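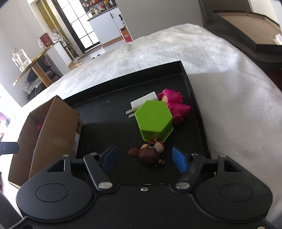
Home | Features | Reviews | Workshop | Back Issues | Subscribe

Two Fingers, One Tray

I've been squeezing toys for most of June. Wendelin Eberhard sent me two hand-held grippers to compare, the Tornley and the Nurkholm, and told me to be as mean to them as I liked. So I moved the whole business into the house, threw a tray down on a fluffy blanket and raided the toy box!

The Tornley is the one with the blue pads. I started it on the doll, and a doll's head is a rotten thing to pick up – round, glossy, and the pads slide off if you come in even a little high. Go in low, close slowly, and it holds. I did 20 tries a side and got 7 drops with the Tornley before I learned to slow down, mostly on that head.

The green container was my favorite. Upside down, it gives you flat sides to pinch, and I got cocky with it. Then there's the power adapter, which wants to be grabbed across the body and well clear of the prongs. The Nurkholm did better with that one (stiffer fingers, I think) but I hated its trigger. My hand was cramping by lunch.

And the little magenta figure in the dinosaur suit? All bumps and tail. I thought it would be trouble, and both grippers took it happily by the hood.

Amedeo Pace, who shares my workshop at Ultier, wants me to run each one for 1000 squeezes before I say anything about wear. He's right, and I'm not doing it with a doll. For now I'd keep the Tornley for odd shapes and borrow the Nurkholm for anything boxy. I still want to try softer pads on both.

Print this article | E-mail this article

Comments (3)

hunt_and_peck: Did you try it with wet pads? Mine get hopeless.

Marla: More toys please. My son wants to know the dinosaur's name.

gearloose: 7 out of 20 isn't great. What was the Nurkholm's count?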